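Fold your flannels, please

I know life's short, but I will defend folding small towels to anyone who'll listen. It takes 2 minutes while the kettle boils, and I've been at it since October - more than 60 flannels by now, I'd guess!
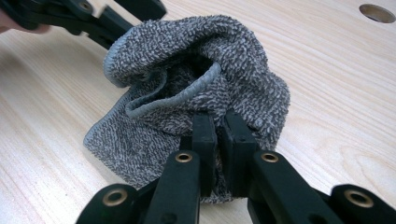 Grey towel, bunched up.

My sister-in-law stuffs hers in a basket and says it's all the same once you're in the bath. Well, it isn't. A bunched-up one comes out creased and takes up the room of three. Start with a straight edge and the rest follows.

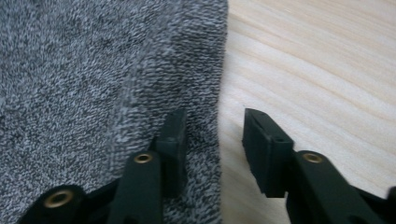
Skiver writes that rolling beats folding every time, and that a drawer holds 12 that way.

I've tried it - they unroll.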